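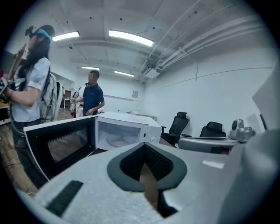 1/
Handheld gripper week at Sukbridge! I said I'd write up the comparison as we went along and then didn't, so you're getting the lot in one go. Two handhelds, the Sturnosau and the Sorensen, both with a wide camera looking out over the jaws, and one long-suffering white microwave.

2/
Why a microwave? The door. You've got a hinge, a latch that lets go all at once, a window that reflects everything, and a bright white box inside with a glass plate in it. If a gripper and camera can cope with that they'll probably cope with most of a kitchen.

3/
The tasks were dull on purpose. Open the door, put a thing in, shut the door, open it, take the thing out. Then the same again with the other hand. I can now do this in my sleep and I think I have been.

4/
Sturnosau first. It's the heavier one and you know about it by lunchtime. The trigger is lovely though – long travel, no dead spot at the start – so you can close on a plastic cup and stop when you want to.

5/
The Sorensen is lighter and much nicer on the wrist, but the trigger is closer to a switch. Open, open, open, shut. Prakash Hegde got used to it in ten minutes and thinks I'm being fussy. I crushed two yoghurt pots.

6/
Camera notes, for those of you who only follow me for lenses (hello). We went with the very wide one on both. Straight things go bendy and you lose the corners to black, but with the door open you still get the whole oven plus half the room behind it, ceiling lights and all.

7/
The catch is how much of the picture is gripper. The whole bottom of the view is housing. Ezekiel Oyelaran wants to tilt the camera up a few degrees, I want to leave it alone because then you lose the fingertips when you're working low down. We've agreed to argue about it in October.

8/
Exposure! Lit white cavity, dark door window, fluorescent tubes overhead. On auto, the Sturnosau camera hunted every time the jaws went near the oven and you'd get a second or so of pure glare. Locking it by hand fixed that and made the far end of the room a bit murky, which I can live with.

9/
We've been using a head camera alongside the handheld too. I was a doubter. The wrist view is brilliant for the last few centimetres and hopeless at telling you why somebody reached left instead of right. The head view gives you that. Downside: straps, a backpack, and a fringe that never recovers.

10/
Tip from Yolanda Ambrose, who has more patience than me: put the backpack on first, then the head strap, then pick up the gripper. Any other order and you end up with a cable under your arm.

11/
Numbers, because I know you'll ask. 1819 clips recorded, 1176 kept. Most of the ones we threw away were the two cameras drifting out of step with each other. The grippers themselves were to blame for very few.

12/
Of the keepers, 747 were on the Sturnosau. Don't read that as it winning, we had it for longer. The Sorensen turned up late with the wrong charger in the box.

13/
Things I'd change on the Sturnosau: weight, weight, and the rim around the opening on the front, which caught on the door more than once when I came in at a shallow angle. You learn to come in square. I'd still like that edge softened.

14/
Things I'd change on the Sorensen: give me a trigger with some middle in it, please. Also the finger pads. They're grippy on card and cloth and then skate about on glass, so getting the turntable out was a proper two-goes job.

15/
Somebody asked about the controller. Celtholm's little box, firmware 3. It does the timestamps for both streams and it's fine once it's warmed up, but start recording in the first minute and your clocks wander. Tavion Lyons spotted that after we'd lost most of a morning to it. Thank you Tavion, sorry about the language.

16/
So which one? For long sessions with boxes and cloths I'd pick up the Sorensen and not think twice. For anything breakable, the Sturnosau, and take breaks. If you could put the one trigger on the other body I'd buy it tomorrow.

17/
Alcides Arango has asked for drawers next (shallow ones with those horrible recessed handles, naturally). I've also got a set of softer pads to try on the glass plate. If you've used silicone ones on a handheld, tell me what thickness you went for, I'm stuck between two and can't send either back once it's glued.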